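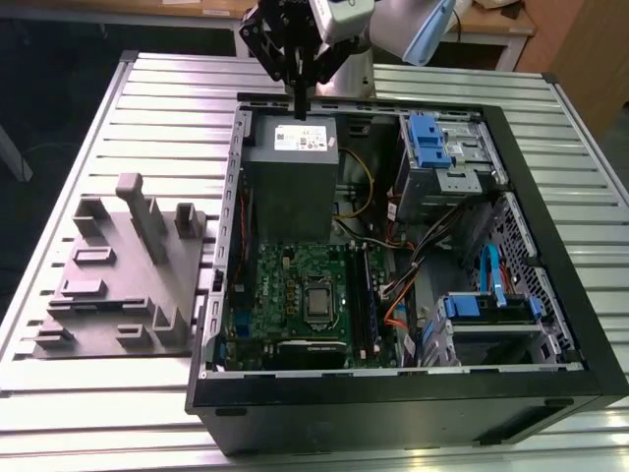
Plerkance 拆机工位记录集:说明文件

最后更新:2025年10月11日
分享 19 · 评论 6

先说几句

这份说明写给两类读者:想拿这批记录做研究的人,以及在别的回收车间上班、听说自己那边也要装机械臂、心里有点打鼓的同行。第二类读者看到技术段落尽管跳过去,后面有几节是专门为你们写的,写得比较啰嗦,请多包涵。

Plerkance 收的是 Trudstead 车间里旧台式机拆解工位的操作记录。车间属于 Trustemholm,平时收旧电脑,能修的修好再卖,修不了的拆成零件和材料分开走。拆机台上的那套自动化设备,我们内部叫 Neves,叫久了大家都把它当成台子的名字,“今天谁在 Neves”就是问今天谁在那个工位。

整理记录的是 Silvan Moser,写标注规则和这份文件的是我,Rachid Saber。我在拆机台干过很多年,后来才慢慢转到这边来做记录的事,所以有些地方会忍不住站在工位那一边说话。

工位是什么样子

台面用铝型材拼成,一道一道的槽,方便固定东西。机箱侧放,侧板已经取下,开口朝上,电源、主板、光驱架和硬盘架一眼都能看到。夹爪从上方下来,用一根细长的手指去够机箱里外的各个位置。机箱左边放着深灰色的夹具座,上面有高低不一的凹槽和挡边,位置在标注里统一写作“左侧夹具”。

台子后面还有桌子和木柜,都是车间里的普通家具,标注时一律归入“背景”,不再细分。有人来信问过能不能给背景也标上类别,我们商量了一下,暂时不打算做,如果您有兴趣自己补标,欢迎把结果寄回来,我们很乐意并进下一版。

记录的内容

当前版本共有 525 段记录,每一段对应一次完整的操作尝试。这里说的“操作”是比较小的单位,比如接近一处边沿、拨一下卡扣、把一根线挪到旁边。一台机箱从开盖到拆空,会拆成许多段,段与段之间用同一个机箱编号连起来。

每段记录包含:固定机位的画面;机械臂关节和夹爪的状态;操作名称;操作结果;值班人员写的一句话备注。

最后一项是 Silvan 坚持要留的。起初我觉得麻烦,因为每个人写法都不一样,有人写“线太紧”,有人写半页纸。用过一段时间以后,我发现自己查问题时最先看的就是这一栏。备注保留原话,只去掉了人名和私人内容,错别字也没有改。

标注时的几条约定

操作结果分“完成”“中止”“人工接手”。凡是值班人员在中途伸手帮忙的,哪怕只是扶一下机箱,都算“人工接手”。这条规则严了一点,但我们讨论下来还是决定从严:如果把扶一下也算作机器自己完成,数字会好看,排班的人看了数字以后就会以为工位旁边可以不站人。

线缆按颜色和走向描述,不猜它接到哪里。老机箱里黄的、红的、黑的、橙的线常常绕在一起,光看画面判断用途很容易出错。确实需要知道用途的,请看备注栏里有没有写,没有写就当作未知。

卡扣按所在部件归类,光驱架上的归光驱架,硬盘架上的归硬盘架。有些机箱的卡扣是蓝色塑料的,很显眼,另一些机箱的卡扣和金属一个颜色,标注的把握会低一些,这类条目带有“待复核”标记,一共 19 段。用的时候请留意,或者干脆先排除掉。

拆机台上的人

从前一个人拆一台机箱,从头拆到尾。手快的人有自己的顺序,先动哪颗螺丝、从哪边抽线,都是多年养成的习惯,彼此看着都觉得对方别扭。Neves 装上以后,顺序要统一,夹具要摆在固定的地方,机箱也要按规定的方向放,这件事带来的不适应,比机器本身还要大些。我记得四月份刚试运行的时候,休息室里抱怨最多的就是“我连放个机箱都要学了”。

后来我们改了做法。统一的顺序由拆机台的六位同事自己定,写在纸上,贴在墙边,谁有意见就在旁边写,每过一段时间重新誊一遍。现在的操作名称大部分就是从那张纸上抄来的,所以有几个名字听起来很口语,例如“挑线”“探边”“松耳朵”。请不要把它们翻译成正式术语以后就丢掉原文,原文里有大家的经验在。

工作内容也变了。弯着腰长时间拔卡扣的活少了,腕子疼的人说好过一些,这是我最高兴的一点。与此同时,盯着机器看的时间多了,这种累和手上的累不一样,人会发木。现在每人在 Neves 旁边连续值班最长 55 分钟,之后换去做检测或者分拣。这个时长是大家试出来的,别的车间光线、噪声、机箱种类都不同,照搬未必合适。

还有一个变化我至今拿不准是好是坏。新来的同事很多是先学看机器,再学自己动手拆。他们认部件很快,对夹爪的脾气也熟,可是遇到锈住的螺丝或者变形的机箱,手上没有感觉。我们现在安排新人先跟着老同事手工拆一阵子再上工位,产量上会吃一点亏,车间同意了,我很感激。

关于岗位,大家最关心,我也照实写。装设备之前,车间和拆机台的同事谈过,说好不因为 Neves 减人,多出来的时间转到检测和维修上。到目前为止是这样做的。以后怎么样我不能替车间保证,也请引用这份文件的人不要把它写成一种保证。

谁同意了,谁可以退出

记录的对象是机箱和设备,但人的手有时会进入画面,备注也是人写的,所以我们逐个征求过同意。任何一位同事都可以要求撤下与自己有关的段落,不必说明理由,撤下以后下一版就不再包含。班次信息没有放进公开部分,避免有人拿它去比较谁快谁慢。

我们明确不希望这批记录用于考核个人。许可条款里写了,这里再写一遍,因为条款那一页我知道很多人不看。

适合用来做什么

研究接触密集的拆解操作、部件识别、失败前兆,都合适。做人机分工方面的研究也很欢迎,“人工接手”那一类段落里可看的东西很多,几乎每次翻都能看到以前漏掉的细节。

不太适合的,是拿来估计整条回收线的效率。我们只记录了一个工位,进料是挑过的,明显破损或者受潮的机箱不会送到 Neves 上来。也不建议直接用于笔记本电脑,结构差得太远。

已知的问题

金属台面会反光,某些时段画面右下方偏亮,靠近台面边缘的小零件可能看不清楚。

夹爪是黑色的,机箱外壳也常常是黑色的,手指贴近箱体边沿时,自动分割容易把两者连成一片。我们手工修过一部分,修过的条目带有标记。

早期备注里“上边”“下边”有时指画面,有时指机箱竖起来以后的方向。那时没有约定,写的人各有各的习惯。后来统一为画面方向,早期条目没有回头改,怕改错。

机箱编号在换班时漏记过几次,漏记的段落单独放在一个文件夹里,没有硬凑到某一台上。

怎样引用,怎样联系

引用时请写记录集名称 Plerkance 和所用版本,并注明来源为 Trudstead 车间。如果您的文章里提到了拆机台的工作方式,发表以后寄一份给我们,我会打印出来放在休息室,大家真的会看,也真的会提意见。

发现标注有误,请写清段落编号和您认为正确的内容,由 Silvan 统一处理。对车间做法有疑问的可以写给我,回得慢请别介意,我每周还有几个班在台子上。

联系:Rachid Saber、Silvan Moser,Plerkance 记录组 | © Trustemholm | 返回顶部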